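Chapter 7
Finding Roots: When Algebra Runs Out

Some equations give up their answers straight away. If x squared equals 400, you can say 20 before you have sat down (and minus 20 once you have). Now try x + cos x = 2. It looks harmless, but no amount of shuffling terms from one side to the other will leave x on its own. I still remember how cheated I felt when I first met an equation like this, and how pleased I was an hour later when I had the answer correct to six decimal places using a pocket calculator and a very simple idea.

This chapter is all about that idea and the faster ones that grew out of it. We want a value of x that makes a function f(x) equal to zero, and we call such a value a root. Any equation can be put in this form by moving everything to one side, so x + cos x = 2 becomes f(x) = x + cos x - 2. From here on the question is always the same: where does the curve cross the axis?

7.1 Trapping a root

Suppose f is continuous, and suppose you find one point a where f is negative and another point b where it is positive. The curve has to cross zero somewhere between them. You can't draw an unbroken line from below the axis to above it without touching the axis on the way! The pair (a, b) is called a bracket, and it is a lovely thing to own.

For our function, f(2) = cos 2, or -0.416, and f(3) = 1 + cos 3, or 0.010. The signs differ, so there is a root between 2 and 3. Remember to work in radians. In Rekha Katiyar's tutorial group at Brutville this is written at the top of every sheet, and people still forget.

To shrink the bracket, look at the middle. At x = 2.5 the function is -0.301, still negative, so the root must lie between 2.5 and 3. Try the middle again: f(2.75) is -0.174. Now the bracket is 2.75 to 3. Each step halves the width, and after 21 steps a bracket that began one unit wide is narrower than a millionth. This is the bisection method. It is slow and steady, and I'm very fond of it.

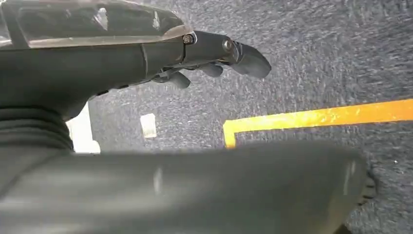
Figure 7.1 Robotic hand with curled fingers.

7.2 Doing it on a spreadsheet

Bisection fits a spreadsheet beautifully. Put a in column A, b in column B and the midpoint in column C, then the values of f at a and at the midpoint in columns D and E. With the first row in row 2, the cells are:

A2: 2
B2: 3
C2: =(A2+B2)/2
D2: =A2+COS(A2)-2
E2: =C2+COS(C2)-2

The next row decides which half to keep:

A3: =IF(D2*E2>0,C2,A2)
B3: =IF(D2*E2>0,B2,C2)

Copy C2 to E2 down one row, then fill the whole of row 3 down as far as you like. Watch column C settle: 2.5, 2.75, 2.875, 2.9375 and on towards 2.988. Do try this before reading further - it takes a few minutes, and seeing the digits freeze one by one is half the fun.

If the product D2*E2 is exactly zero, the sheet keeps the left half. Work out for yourself whether that matters when the midpoint has landed on the root, and then whether it matters when a has.

7.3 Using the slope

Bisection looks only at the sign of f and throws the rest away. Newton's method uses the value and the slope as well. Stand at a point on the curve, slide down the tangent until you meet the axis, and start again from there. In symbols, the new x is x - f(x)/f'(x). For our function f'(x) = 1 - sin x, and starting from x = 3 the first step gives 2.9883, already very close. Bisection needs a good many rows to get there!

The price is that Newton's method can go badly wrong. Where the slope is nearly zero the tangent shoots off into the distance, and our own function has a slope of exactly zero at x = pi/2. Start near that point and see what your sheet does. Section 7.5 shows how to combine the two methods, so that a wild step is refused and a bisection step taken in its place.

Before you start

You will need the derivative rules from Chapter 3 and the notes on rounding error in Chapter 5. The exercises marked with a star call for a short program in any language you like. Clifford Grewal and Aaliyah Hiebert worked through all of them in Python, and their comments led to a much better set of hints at the back of the book.

We begin with brackets, and with the awkward matter of finding one in the first place.

Corrections and queries: Vernon Morin, Sollton Textbooks | © Sollton. All rights reserved. | Back to top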